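Cupboard and wardrobe doors: what to leave to a machine

Household robots are now good enough at a few jobs to be worth setting up for, and poor enough at the rest to waste an afternoon. Doors and large flat panels fall between the two. The notes below come from trials in simulation, where a mistake costs nothing, and from one season in the Erton workshop.

Go for the edge. A two-finger gripper needs something to close on, and a wide varnished face gives it nothing. Bring one finger to each side of the edge, keep the approach slow, and stop before closing to check that the fingers are square to the panel.
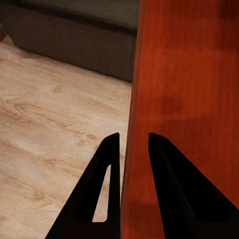

Gloss finishes give more trouble than matt ones. Depth cameras misread a sheen, and the arm then stops short or pushes too far. Lindiwe Kekana at Masell logged 684 attempts on flat panels in February and found that 198 of them failed before the fingers had closed. Most of those were on polished surfaces. A strip of matt masking tape along the edge helps; peel it off the same day or it will mark the varnish.

Clear the floor on the side the door swings to. Rugs should be rolled up and moved out of the room. Low furniture can stay if it is in the machine's map, but measure the swing first - the door needs its full arc and the arm needs space behind it.

Pad the fingers before touching real wood. Thin felt slips. Soft rubber sheet holds better and wipes clean with a damp cloth.

Jobs still best done by hand:
Lifting a door off its hinges
Waxing or oiling, except on a flat bench
Anything with a sticking catch

Wiping down a closed door is within reach of most current arms, if slow. Allow two passes and dry the bottom rail yourself.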